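Gralholm Two-Finger Gripper Kit with Wrist Camera

Planning a tabletop sorting cell for next year? Start with the gripper and work outward! The arm gets all the attention in a budget meeting, but the fingers and the wrist camera decide which jobs you can take on, and they cost a lot less to get right early.

What comes in the kit
Gripper body with two fingers
Wrist camera and bracket
Spare finger pads, 6 pairs
Cable, 14 feet
Mounting plate for Skevar and Lermont arms

Price: $3,000
Extra pad pack: $400
Orders placed now ship in January.

Pads are a running cost, so give them their own line in the budget. They scuff with use, and a shop that handles hard plastic all day will go through them faster than one that packs soft goods. We love how quickly they swap out - two screws per finger and you're back at work.

Before you order, gather the real things you want to pick up and lay them out on the real table. Mix it up! Lunch containers, snack bags, scissors, a notebook, a cup on its side. Flat cards and clear wrappers belong in there too, and so does a tabletop with a busy pattern if that's what you have.
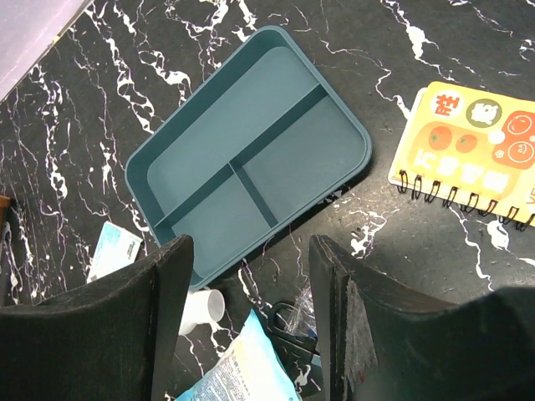
Write down the widest item and the thinnest one, then check both against the finger opening on the spec sheet. If your list has a lot of thin, flat pieces, ask us for the narrow pads with your first order - same price, and they fit the same fingers.

Page updated November 4, 2018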